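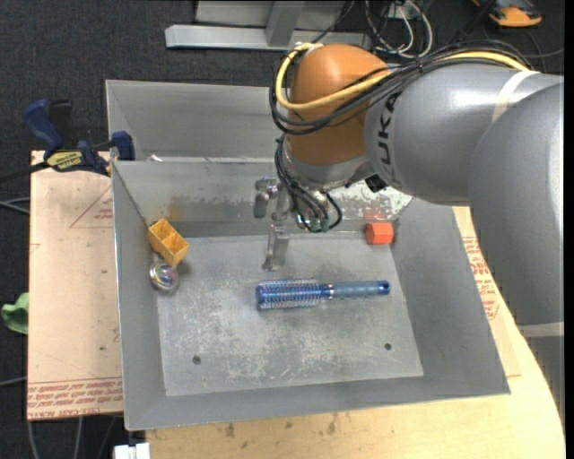

Visitors at the last Juvham open day asked if they could pick the objects themselves, and yes, please let them! It makes the bin-picking demo far more fun to watch, and this section is written with that in mind.

11. Running the demonstration

1. Clamp the bins before anyone comes in.
2. Place four objects in the front bin. Mix shapes – a hairbrush, a ball and a couple of blocks make a lovely set.
3. Keep the gripper fingers open and empty. Check that the hoses hang clear of the bin wall.
4. On the Pimari panel, load program 204 and set the speed to 20 percent.
5. Ask visitors to step behind the floor line, then press Start.
6. Let the audience call out which object the arm should try next, and select it on the panel.

Note: A missed grasp is a great moment to talk about how hard picking is. Let the arm try again before you help.

Caution: Never reach into a bin while the arm is enabled. Press Stop and wait for the steady light on the panel.

Note: Groups coming over from the Dranddale site usually want a second round – leave time for it.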